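Keep the Shirt, Skip the Third Kit

Every July the same thing happens. The club puts out a short film with moody music, somebody in a hood walks down a wet street, and at the end of it there is a new shirt. Then comes a second shirt, for away games. A few weeks later there is a third, in a color the club has never worn, with a story attached about the harbor or the old brickworks or the night sky over the stadium.

I have followed Flesstead since I was in grade school, and I own a lot of their shirts. I am not against shirts. I think a soccer jersey is one of the few pieces of clothing a grown person can wear to a grocery store and have a stranger start a conversation over it. My complaint is with the pace. Three new ones a season, plus a training range, plus a "lifestyle" range that is mostly the training range with the sponsor taken off, is too much clothing for one club to ask people to care about.

The money is the obvious part. Last season I added up what it would cost to dress a family of four in the home shirt, the away shirt and the third shirt, with names on the back for the kids only. It came to $743. That is before socks. The club store will say that no one has to buy all three, and that's true in the way that no one has to buy a kid a birthday present. Children notice. The ones at my nephew's practice can tell you which version of the away collar belongs to which year, and they can tell you who is still wearing the old one.

I also think the shirts have gotten worse to look at, and for a simple reason. A design that has to last one season can be anything. A design that has to last four or five has to be good. The Flesstead home shirt I still like best is dark green with a plain white collar, and the club wore it for three straight years. By the third year it had been in two cup runs and a relegation fight, and you felt something when you saw it. I could not tell you what happened in last year's third kit. I believe they wore it twice.

The fabric has changed as well. The so-called authentic version is cut for a professional athlete and made so light that it snags on a seat belt. Mine had a pulled thread across the stomach inside a month. The "fan" version, which costs less, is heavier and holds up better, and it fits people who have eaten lunch. I'd tell anyone to buy that one and ignore the label inside the neck.

Clothes made for playing in should be able to take some use. They get washed more than anything else in the house. They get rolled up wet in a bag and left in a trunk. If a jersey can't stand a season of hanging up and taking down, I don't see what all the talk about performance is for.
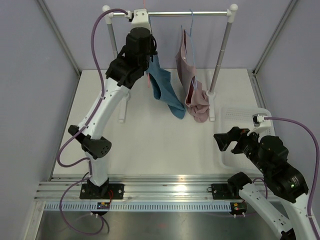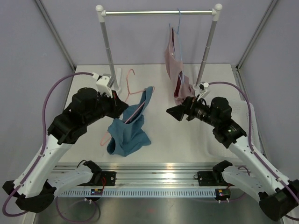

The clothes rack at the back of the white table, in both pictures.

Storage is its own subject. Do not hang a jersey with a rubbery printed number in a hot closet against another one with a rubbery printed number. They stick, and when you pull them apart you lose half a digit. I learned that with a number 12 that is now closer to a number 1. Inside out, cold water, no dryer. A wide hanger if you have one. The old knitted shirts from before my time should be folded, or the shoulders go to points.

Now to the fashion side, which is where a lot of this started. At some point clubs figured out that people who don't watch soccer will wear a soccer shirt if it looks right with jeans. Fine. I like seeing them around. But it means the shirt is now being designed for two groups at once, and the second group doesn't stay. They buy one, and the next year they're wearing something else. The supporter who has been there since the bad years gets a pale lilac third kit with a pattern you need to stand very close to see, priced for a boutique.

Jultska, the small label that makes the shirts for Kereama, has tried it another way. Kereama is not a big club. They play in front of a few thousand people on a good night. Their home shirt runs for two seasons, and the away shirt comes in during the off year, so there is one new thing each season and never more. The shop will also patch a shirt you bought from them. It's a small charge, and the repair shows, and people seem to like that it shows. I went to a game there in the fall and saw shirts from at least four different seasons in one row, and none of them looked out of place.

Flesstead could do that tomorrow. So could Cluvmont, whose fans grumble even more than we do, and with cause — they had a fourth kit last spring, for an anniversary that wasn't a round number. It was sold in a box. There were 405 of them, each with a card, and they were gone in a morning and back for sale at twice the price by dinner.

I know the answer to all this. Shirt money pays wages, and a club that leaves it on the table will get passed by one that doesn't. Maybe so. But there's a limit to how many times you can go back to the same people, and I think we're close to it. In my section, more and more of the crowd is in plain coats and a scarf. The scarf costs a fraction of the shirt and it doesn't go out of date.

My own plan for next year is to buy nothing in July. I'll wear the dark green one. It has a loose cuff that I keep meaning to sew, and it still fits if I don't zip my coat over it.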